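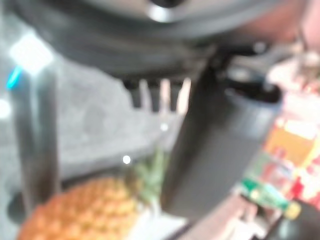 Speaker notes: The Night the Gripper Wouldn't Let Go
Pallavi Rastogi, Tasora
13 May 2021
Slot is 23 minutes plus questions. Notes are for me, but they'll go up with the slides.

Opening

Hi everyone! I'm Pallavi, I work on grasping at Tasora, and I get to spend my days teaching an arm to pick up groceries. I love this job. Today I want to tell you about the best bug I have ever met, and it's a safety bug, so I'll try to sound a bit serious too.

Ask for hands: who has pressed an emergency stop in the last year? Who pressed it and was surprised by what the machine did next? (Wait. Let them laugh. Then go on.)

The setup

Keep this short, people know what a pick station looks like. One arm, one gripper, a wrist camera, mixed groceries. We chose awkward things on purpose. A pineapple is wonderful for this! It's heavy at one end, rough all over, and the leaves poke out exactly where the planner would like to put a finger. Cartons slide, bottles roll, pineapples do both.

The software is called Osier. The cell it ran on is Branau, named after nothing, please don't ask, there's a long email thread.

We had logged 1,217 picks in December without anything worse than a dropped carton. So we were feeling good. Say this part cheerfully, it matters for later.

What went wrong

The arm lifted the pineapple, and during the lift the planner lost the fruit. The finger was in front of most of it and the tracker jumped to the leaves. Osier decided the grip was slipping and asked for more force. Fine, that's what it's supposed to do. Then it asked again. And again, 7 times in all, and each request was small enough to pass the limit check.

(Slide: force plot. Point at the staircase. Give people a moment, it's a lovely plot.)

Stougaard was the name of our limit checker. It compared each new request with the one before it. It never compared the total with anything! I wrote part of that code and I remember being pleased with it.

My colleague hit the stop. The arm froze, just as it should. The gripper did too, at full squeeze, with her glove caught between the finger and the fruit. She was fine. Her hand was out of the glove before I had stood up. But the stop button, the one thing we all trusted, had locked in the worst state the machine could be in, and there was no way to open the gripper with the power off. We had to find a hex key.

Pause here. Don't rush to the fix.

What we found

Three things went wrong, and I'd like to be fair to each of them.

The camera. A wrist camera sees its own gripper all the time, and when the finger crosses the object you have a lot less object to look at. Shiny spots make it worse. We had trained with very clean views.

The limit check. Already covered. Show the two lines of code if there's time, skip if not.

The stop. This is the big one. Our risk sheet said "stop = safe" and we had tested it with an empty gripper. Every single time, empty!

What we changed

There's now a hard cap on total force, set in the gripper's own controller where Osier can't touch it. If the tracker loses the object, the arm holds still and keeps its last force. It doesn't get to guess.

We added a manual release lever, painted orange, reachable from where the operator stands. We practice with it. It's fun, try it with new people on their first day.

And we redid the stop tests holding real things. It took 72 test stops to get through the list, and two of them showed us problems we hadn't thought of. One was a bottle that swung loose when the arm braked. (Video here if the room's player works. If not, act it out with the water bottle.)

Questions I'll probably get

Why not open the gripper on stop? Heavy item over someone's foot. We talked about it for a week. For our cell, hold plus a release lever won. Yours may differ, and I'd love to hear how.

Did you stop using pineapples? No! It's still first on the test list.

Can we have the logs? Yes, come find me by the coffee.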